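Automation in the Tool Room: Notes from the First Months at Skovau
25 Apr 2019

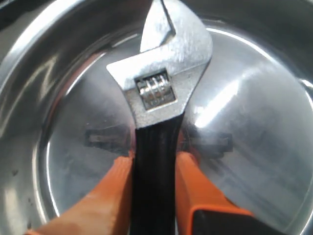 When the Skovau plant decided to automate the return and sorting of hand tools, the decision was presented to the staff as a small one. I have managed shop services there for a number of years, and I agreed with that description at the time. I would now describe it differently, and I set down my observations on this site in a private capacity, with the permission of my employer.

The tool room holds 537 hand tools that may be signed out by any of the maintenance crews. Under the previous arrangement, each tool came back over a counter to an attendant, who checked it, wiped it, and hung it in its place. Two attendants covered the day shift and one covered the evening. At night the counter was closed, and tools were left in a crate until morning.

The robot cell was supplied by Traltska and runs on sorting software from Pramanik. Returned tools are placed in steel bowls on a shelf beside the old counter. The arm lifts each tool, identifies it, and sets it in a numbered tray. Adjustable wrenches were among the first items we taught it, and they required more patience than the sockets and screwdrivers. A wrench may come back with its jaw open or nearly closed, so its outline changes from one return to the next. Polished steel was a further difficulty, as reflections from the bowl confused the recognition software in the early weeks. Pramanik has since adjusted the settings, and the cell now handles 342 of our tools without assistance. The remainder are still returned by hand – chiefly long bars, torque wrenches in cases, and anything with a cord.

No position was removed. This was a written condition of the project, and management has kept to it. The duties attached to those positions, however, have changed considerably. The attendants now spend the first part of each shift reviewing the trays and correcting errors, and the rest of it on inspection and repair, work that had been postponed for as long as I can remember. Some 37 tools that had been in circulation with worn jaws or loose handles were withdrawn before the end of winter. One attendant has completed the Traltska operator course and receives the higher pay grade. Another considered the course and declined it, and I believe that choice should be respected without any effect on the person's standing.

There have been losses as well. The counter was a place where crews talked. A mechanic returning a wrench would mention that a certain pump was running rough, and the attendant would pass the remark to the next crew that came by. None of this was ever recorded as part of the job. When returns moved to the shelf, most of those conversations stopped, and in February two crews spent a morning on the same fault without knowing it. We have since moved the handover board to the wall beside the bowls. It is used, although less freely than the counter was.

I would also note the matter of training time. The budget allowed for the operator course and nothing further. In practice every crew member needed instruction in how to return a tool: one to a bowl, free of heavy grease, with no rags left around the handle. These sessions were held at the start of shifts and were charged to maintenance, which caused some understandable complaint. Any plant planning a similar change should place this cost in the project from the beginning.

Our sister site at Jurnley will install the same cell in June. Its tool room is smaller, and its attendants have asked to visit Skovau beforehand and speak with ours directly. I have arranged for them to do so without supervisors present, and the visit will cover a full day shift and the evening handover.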